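Handheld gripper demos: does head view matter for the policy?

Yutong Pan
We collect two-handed demos with handheld grippers, mug and spoon task, and train on the wrist views only. Success drops once the mug handle faces left. Would adding a head view help, or do I need more demos?

Kamran Mirzaei
More demos. Always more demos.

Zixuan Ye
Check handle direction in your training set first. Ours was badly skewed, and 8 extra mug poses did more than the head view. Add the head view after that and compare over the same start positions.

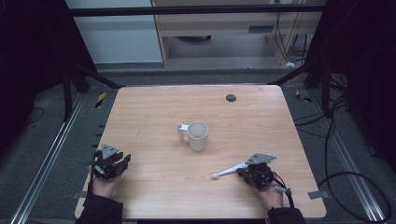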